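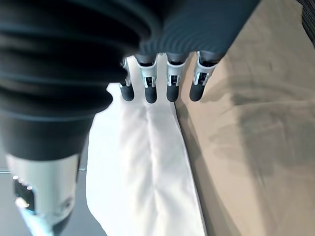
Posted in May, by the Arkside Anthem Desk

Spent the evening with the regional anthem of Prundow. It has 24 verses. The town sings two of them, and mumbles the second.

The words came first, as a poem in praise of the river. The tune arrived 149 years later and was plainly written for some other river, a faster one.

Verse six is a list of neighbouring villages in order of merit. Pronholm comes last. Pronholm has its own anthem now, and it doesn't mention Prundow at all, which must have taken some restraint.

The full version lasts up to 6 minutes if the brass section is in good health. At football matches they play the first line and then the whistle goes.

There was a contest to replace it once. 3393 entries came in, and the judges picked the old one with a comma moved.

The comma is still disputed. I have read both pamphlets. I side with the earlier comma.

Mansilla next, where the anthem has no words and everyone stands there looking as if they've forgotten them.

Recent threads
Why Pronholm hums the middle bit
Flags of Arkside, ranked by washing instructions
Mottoes in bad Latin
Mansilla and the missing second verse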